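Reusable Bags and Packaging Waste in Student Households
Project report, Environmental Studies
Jun 2, 2018

1. Background
The town of Pleso ended free plastic carrier bags in December. Our group wanted to find out whether students living off campus had changed how they carry and store their shopping, and what they were still throwing away.

2. Method
We gave a paper diary to 72 student households and got 70 back. Two were lost in a move. Each household wrote down every bag brought home over two weeks, what it was made of, and where it ended up. We left out bags from takeout food, which the Wirby survey had already covered. Households shopped mostly at Rerken and at the Seol market.

3. Results
The diaries list 1,516 bags of all kinds. Cloth bags were used for most large shopping trips. Small trips were different. People who stopped at a store on the way home from class often had no bag with them and bought a paper one.

Candy and snack wrappers were the most common item in the trash. Most of them cannot go in the Pleso recycling bins, and several households did not know this. Storage also mattered. Households that kept their cloth bags by the door used them more often than those that kept them in a closet.

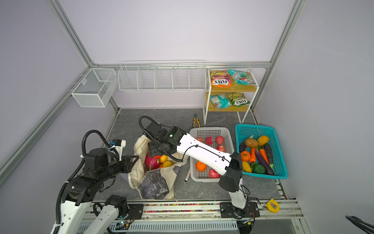

Canvas tote and plastic basket; candy bags on a two-tier shelf.
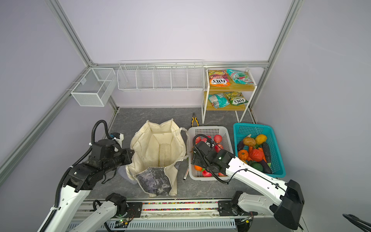 One reader of our draft, from the Seol household group, wrote that the diaries probably made people more careful than usual, and that a second round without the diary would show lower numbers for cloth bags. We agree that this is possible. The same reader asked why we did not record how old each cloth bag was. We did not think of it until the diaries were already out.

4. Limits
Two weeks is a short time, and one of them fell during exams, when people cook less. We also relied on households to sort paper from coated paper, and some entries were hard to read. We counted unclear entries as paper.

5. Next steps
The next group should add a column for the age of each bag and run the diary in a normal teaching week. The blank diary form is in Appendix A and the full table of results is in Appendix B.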